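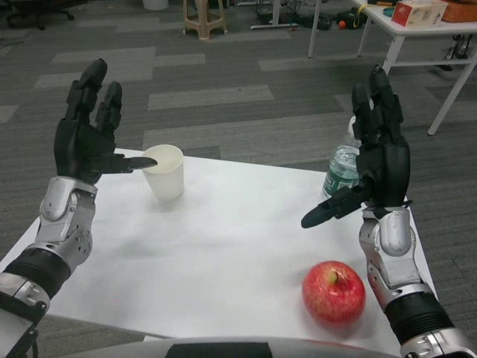
Wodach Tabletop Set

Table settings and small drink items, release 2

Summary

The Wodach Tabletop Set is a collection of short recordings of everyday items on small tables: paper cups, water bottles, and the other things that collect on a table in a waiting area or break room. It has 115 recordings in 4 groups. Each recording comes with a layout sheet that says what was put on the table and where.

The set was put together at Prorkuddale for work on clearing and resetting tables. It covers one table at a time. Kitchens, sinks, and dishwashers are outside its scope.

What is on the tables

Cups. Paper only, plain white, one size. Release 1 also had printed cups, but the print wore off with handling and the cups stopped matching their sheets, so they were dropped.

Bottles. Clear plastic water bottles with a wrapped label. Labels are left on. Bottles are capped, and the fill level is written on the layout sheet as full, half, or low.

Small items. Napkins, stirrers, sugar packets, and bottle caps. These are used only in groups C and D.

Table covers. White or gray. The white cover is the harder one for white cups, and both are used in every group.

Groups

A — one cup, one bottle, nothing touching
B — cups and bottles, two or more of either
C — cups and bottles with small items
D — same as C, with items stacked or leaning

Group A is the largest, with 48 recordings. The other groups are smaller and vary in length. Group D has the most retakes, mainly from stirrers rolling off the table before the start.

Folder layout

recordings/ holds the recordings, in one folder per group
sheets/ holds the layout sheets, as plain text
items/ holds the item list with measured heights and widths
notes/ holds the session notes, lightly edited

File names begin with the group letter, then the cover color (w or g), then a running number. Numbers were not reused after a retake, so expect gaps.

Layout sheets

A sheet lists items from the far edge of the table to the near edge, left to right. Positions are given as one of nine areas, such as far-left or center. If an item sits on a line between two areas, it goes in the one closer to the middle. The sheets describe the table at the start only. If something was knocked over or moved later on, look in the notes.

Measurements in items/ were taken with a ruler and rounded to the nearest millimeter. Paper cups from the same sleeve differ slightly at the rim. We measured one per sleeve.

Setting up a matching table

Use a small table with a smooth top and a plain cover pulled flat. Tape the cover under the edges. Put tall items down first, then cups, then anything flat. Keep everything at least a hand's width from the edge unless the sheet says otherwise. Overhead light is fine, but pull the blinds, as strong side light gives long shadows that move during a session.

Replace a cup when the rim is creased. Bottles last much longer, although the labels start to lift at the seam. A lifted label can be taped down on the back.

Known problems

Fill levels are missing from part of group B.
The gray cover was replaced partway through group C with one from Wollenau that is slightly darker. The sheets do not say which cover was used.
"Stirrer" and "stick" mean the same thing in the notes.
Nearly all cups are upright. Tipped cups appear only in group D.

Changes since release 1

Printed cups removed. Group D added. Sheets changed from spreadsheets to plain text. The Ní Bhriain item list, which used different names for the same bottles, has been merged into items/ and the old names are kept in a second column.

Corrections

Send corrections to the Wodach list with the full file name and the line from the sheet. Fixes to sheets go in as they are checked. Changes to the recordings wait for the next release, planned for June.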